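# Showing a Robot by Hand and by Remote (Door Tasks)

*Part of the Ullance teaching wiki. First put up 12 November 2019, and I keep poking at it.*

**Demonstration teaching** is the umbrella name for getting a robot to do a job by showing it the job instead of writing out every motion in code. You either grab the arm and move it yourself, or you drive it from somewhere else with a controller, and the robot records what its joints and fingers were doing the whole time. Later on a learning program chews through those recordings and tries to come up with the right motion on its own. I've been doing this for a few years now, mostly with doors, so this article leans heavily on doors. If you want pouring or folding, Hoi-yan Su wrote the article on soft things and it's much better than anything I could do.

## What the names mean

People mix these up constantly, me included, so I'll put down how we use them on this wiki.

**Hand guiding** (some folks say kinesthetic teaching, which I can never spell on the first try) means the motors go slack enough that you can push the arm around. You hold the wrist, you walk it through the task, and the joint sensors write everything down. It feels great for about the first ten minutes! Then your shoulders start to notice.

**Remote driving**, or teleoperation, means you're moving something else and the robot copies you. That something else can be a smaller twin of the arm, a pair of handheld controllers, a 3D mouse, or in desperate times a keyboard. I did a whole set on a keyboard once and would not wish it on anyone.

**A demonstration** is one complete try at the task, from reset to finish. **A reset** is putting everything back to its starting state. In a simulator that's one button press, and I have come to love that button.

## Why doors

A door looks like an easy first task and it really isn't. There are at least two motions in it that don't resemble each other at all. First you work the handle, a small turn around a short axis. Then you move the whole slab, a big sweep around an axis that might be most of a yard away from your fingers. The robot's hand has to follow the arc of the door closely. If you pull in a straight line while the door wants to go in a curve, something has to give, and on a real arm it's usually the fingers slipping or the safety stop kicking in.

With hand guiding you feel that arc. The door tells your arm where to go, you follow it, and the recording comes out smooth without much thought. With remote driving you mostly don't feel anything (unless you have force feedback, and the cheap controllers only buzz), so you're doing it by eye. New drivers tend to pull, stop, look, fix the angle, pull again. You can see it in the recordings as a kind of staircase.
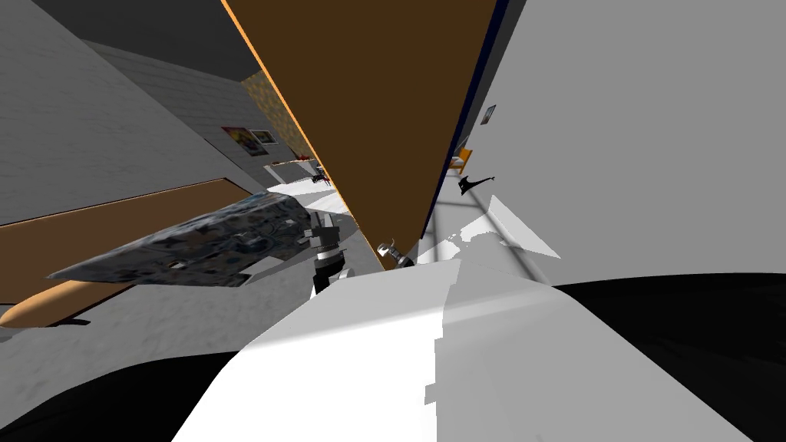 The other thing that trips people up is the viewpoint. When you drive remotely you're looking through whatever cameras the robot has, and a camera riding on a moving arm tilts whenever the arm does. Walls go diagonal, the floor climbs up the side of your screen, and "left" on your controller stops matching left on the monitor. My brain takes a while to settle into it at the start of every session, and I've been at it since before this wiki existed. Some drivers like to keep a steady overview camera up in a second window. I used to do that too, but I found my eyes bouncing back and forth, so now I pick one view for the reach and a different one for the swing.

## Hand guiding: the good and the bad

The good part is that it's quick to learn. We've put total beginners in front of the Coltari arm and had usable door openings from them the same afternoon. You don't need to think about joints or coordinates. Your own sense of how a door works goes straight into the recording.

The bad part is that your body is in the way. You're standing next to the robot, so if it has cameras, you end up in the pictures. A learning program that trains on images with a big human elbow in them can get very attached to that elbow. There are ways around it - the usual one is to play the joint recording back with the person out of the room and save fresh images on the second pass - but that doubles the time and the second pass doesn't always match. A door that stuck a little on the first run may not stick on the second.

Two arms are a problem as well. You can guide both at once if the task is simple, one in each hand, but I've never seen anyone do it gracefully.

And of course there's no hand guiding in a simulator, there being nothing to hold. Everything on this page that was done in simulation was done by remote.

## Remote driving: the good and the bad

The good part is that the robot sees only what it will see later. No elbows. You also can't cheat by accident. When you guide by hand you might be using your own eyes to find the handle from an angle no robot camera has, and then you wonder why the trained version gropes around. If you drive from the robot's cameras, anything you managed to do was at least possible from those pictures.

It also works for places you can't stand in, simulated houses being the big one. Our door set uses a simulator called Ruvden, where I can swap the room and put everything back where it started before I've even put my coffee down.

The bad part is that it's slower, it's more tiring in the head, and it takes practice. I tell new drivers to throw away their early demonstrations, and they hate hearing it (I hated it too).

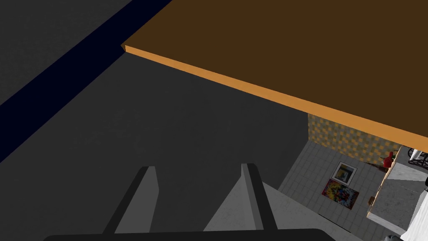 *Gripper fingers spread, with the underside of the wooden panel at upper right and the room showing beyond it. Simulated.*

Depth is the hard bit. On a flat screen it's very tough to judge whether your fingers are an inch from a surface or a foot. Edges help a lot. If a panel has an edge in a different color from its face, you can watch how that strip gets thicker or thinner as you move and use it to tell how you're angled. Patterned walls and floor tiles help too. The plain brown flat of a door gives you practically nothing, and I've bumped into more plain surfaces than I care to admit.

## How a door session goes

This is my own routine and other people do it differently. The Au people, for instance, start every demonstration with the gripper closed, and we start with it open.

1. Load the room and do one drive with recording off, just to find out which way the door swings.
2. Start recording and bring the hand in slowly, fingers apart.
3. Line up with the handle before getting close. Fixing your angle late is miserable.
4. Work the handle, then pause for a beat.
5. Swing the door along its arc. Small moves.
6. Let go, back off, stop recording.
7. Mark it good or bad right then. You will not remember later.

That pause in step 4 was Hoi-yan's idea, back in April. She'd noticed that recordings where the handle turn and the pull ran together were hard to split up afterward, and a short stop makes the boundary easy to find. I argued against it at the time, figuring the robot would just learn to stand there. It does hesitate a bit! But the handle part got a lot more dependable, so I lost that one.

Our current door set has 1,198 demonstrations in it. Another 126 were thrown out, nearly all of them mine from the first stretch.

## Handles

Round knobs need a grip and a twist of the wrist, and two flat parallel fingers are not great at holding a ball. Levers are friendlier. You can push down on one with the outside of a finger and never grip it at all, or you can close on it and bring it down with the whole hand. 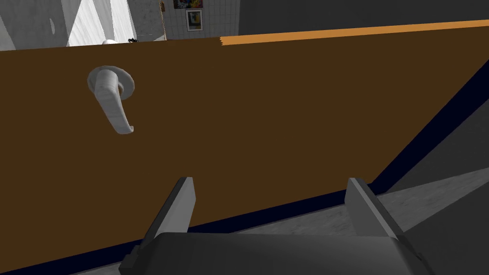 I prefer closing on the lever when I'm going to pull, and pushing when the door opens away from me. With a curved lever you want to be out toward the end, where it takes less force to move, but not so far out that the finger slides off the hook. Approaching with the fingers wide gives you some room for error, and it's worth going in wider than you think you need. Narrow fingers look tidy and then catch on the plate behind the lever.

Mixing the two styles in one set is a touchy subject. Some people say variety is good for the learner. My experience is that if half your demonstrations grip and half push, and there's no clear reason in the picture for which is which, the trained robot will sometimes try something in between. We now split them by swing direction, so there's at least a pattern to pick up.

## How many do you need?

Everyone asks and I don't have a real answer. For one door in one room, always starting in the same place, I've had something working from 70 demonstrations. Change the room and you need more. Change the handle and you need a lot more. Messy-but-successful tries are worth keeping in my opinion, particularly ones where the driver missed and recovered, as a robot that has only ever seen perfect reaches has no idea what to do after a bad one. Not everyone at Ullance agrees with me, see the talk page.

## Things people argue about

- Whether to record at full speed or slow down and speed up the playback later. I go slow.
- Whether one good driver beats 3 average ones. I used to say yes. Now I think different habits in the data are useful, up to a point.
- Whether practice in a simulator carries over to driving the real arm. For the eyes, yes. For the hands, less so, mainly since a real door pushes back.
- Whether the wrist view alone is enough for a driver. I say it is for the handle and isn't for the swing.

## See also

- Soft things (cloth, bags, towels)
- Drawers and sliding panels
- Setting up the Coltari arm for hand guiding
- Ruvden room list - needs updating, half the kitchen rooms are missing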